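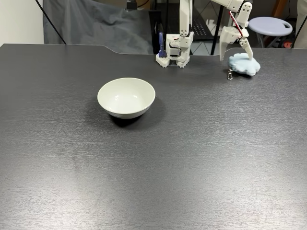

Kahsay: a corpus of speeches about prime ministers, presidents and the people who wanted to be them

Version released 15 April 2018

What you get

Kahsay holds 3092 short texts about political leaders: conference speeches, after-dinner tributes, letters to local papers, and the sort of blog post that begins with a childhood memory and ends with a view on rail fares. Each text has been labelled for who is being praised, who is being blamed, and whether the writer seems to agree with the politics of the person they are praising. The third label was supposed to be the easy one.

We built it because the sentiment tools we had been using at Burnuvow kept marking obituaries as glowing endorsements. A writer can spend nine paragraphs calling somebody brave, tireless and a gift to the nation while making it quite clear they never voted for them.

Files

texts.csv: one row per text, with an id, the year, the country and the full body
labels.csv: one row per text and labeller, so most ids turn up more than once
leaders.csv: the list of offices and how we spelled them
notes.txt: arguments, lightly edited
split/dev.txt and split/test.txt: ids for the two held-out sets, 500 texts each

Everything else is for training. The splits were drawn by writer, so the same retired councillor won't appear on both sides. He wrote a lot of letters.

How the labelling went

There were 12 labellers, working in pairs. They used Likel, our in-house labelling page, which has three sliders and a box for comments. Pairs who disagreed by more than one step on any slider were asked to talk it over at the office table. If they still disagreed, both labels were kept and the row has "split" in the status column. Please don't average these away. They are the most useful rows in the file.
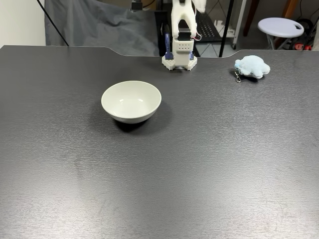
White bowl on the dark tabletop.

Labels worth explaining

respect: 0 to 4. A 4 is for writers who would stand up if the leader walked in. Sarcastic respect is scored as 0 and flagged, although two labellers never quite accepted this and said so in notes.txt at some length.

agreement: 0 to 4, on policy only. "She was wrong about everything, but my word she could run a meeting" is a 0 here and probably a 3 for respect.

first: yes or no. Does the text dwell on the leader being the first of anything? We added this in September, after the pilot, when we saw how often a writer's admiration hung on it.

blame: free text, usually an office. "The lot of them" is a permitted value.

Known problems

The corpus leans towards Britain, Ireland and the United States, in that order. Leaders from elsewhere appear mostly when they have come to visit.

Years before 1980 are thin. What we have from then was scanned, and the scanner had its own opinions about the word "Whig".

Speeches are far kinder than letters. A model trained on the whole file may simply learn to spot a speech. Check your scores by text type before telling anyone they're good.

Coalition governments confuse the blame column, as they do most people.

Versions

The old Erkard release used a single slider running from "hates" to "loves". It is still about and still gets used. Its ids don't match ours, so please don't join the two.

Terms

Free for teaching and research. Don't use it to decide who gets canvassed. If you publish something, name the version, and if you find a mistake, send us the id and the column. Mistakes in notes.txt are part of the record and will be left in.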